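Sorting socks on a bare table: a conversation with Vidar Lie

Vidar Lie has run the linen and small-items room at Wollska, a residential college with 142 rooms and a shared laundry, for long enough to have worn out 3 folding tables. The room handles bedding, towels and whatever residents leave in the machines. Most of what residents leave is socks.

I met him in October to talk about how small garments are sorted, paired and stored. He had asked for a start time of 7 a.m., before the first dryers finish.

The working surface came up first. Lie wants a plain table with nothing stored on it. "Pale is fine for dark socks and acceptable for white ones," he said. "Patterned is bad for everything. We had a checked oilcloth for a year and I lost gray socks on it every morning." He also wants the top smooth. A rough edge or a raised screw will pull a loop out of a knit, and on a thin ankle sock one pulled loop is often the start of a hole.

Light is his second requirement. He puts the table side-on to the window and accepts some glare at one end. Whites are compared at the other end, where the surface is darker. Two white socks that look the same under a ceiling lamp may be different shades in daylight, and residents notice when they get them back.

His method has a fixed order. Socks are tipped out, spread in a single layer and turned right side out. Each one is laid flat and smoothed from the toe to the cuff. Only then does pairing begin. "People try to pair from the heap," he said. "You pick one up, you look for its partner, you put it down again. You have now handled it twice and done nothing."

White ankle socks take the longest. They have little leg to measure, the makers use similar knits, and a crumpled one gives no reliable idea of its length.

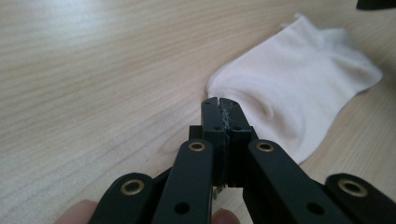

A white ankle sock on the table, not yet smoothed flat.

Lie sorts these by four features: cuff height, heel shape, toe seam and weight of the knit. He checks cuff height first. The two cuffs are held together at the top edge and the socks are allowed to hang. If the heels are level, he goes on to the toe seam. If they are off by more than the width of a finger, he stops and puts both back. Stretching one to match the other is not allowed in his room.

"Shrinkage is not even," he said. "One sock of a pair can go through a hot wash on its own. After that they are two different sizes – you can still call it a pair, but it should be marked."

Marking is done with a short stitch of colored thread inside the cuff. He tried laundry pens, including a Stevex with a fine tip, and found the ink spread in soft knits. Iron-on labels held well on towels and poorly on anything that stretches.

I asked about folding. Lie does not roll socks into balls, a habit he says takes the spring out of the outer cuff. Ankle socks are laid one on top of the other, folded once at the middle and placed on edge in a shallow drawer. The drawers are from Soomro and were sold for office stationery. Each takes two rows.

Unmatched socks go into a separate drawer with a card showing the month. After three months they are moved to a bin for cleaning cloths. In the last full year the room logged 612 single socks, and 145 of them were reunited with a partner. He considers the result low. Most of the matches were made in the first two weeks, and he is thinking of cutting the holding period.

The log itself is a ruled notebook. A spreadsheet was set up under the name Vovavov, by a former resident, and was used for one term. It had a column for color with eleven kinds of white. "I could not tell them apart and neither could he," Lie said.

His advice for a household is shorter. Clear the table completely. Wash ankle socks in a mesh bag. Buy one kind of white sock and replace the whole set at once. He follows the first two at home. His own drawer, he said, currently holds at least four kinds, two of them gifts.

The first dryer finished at 7:40. He wiped down the table, dried it with a towel and went to fetch the load.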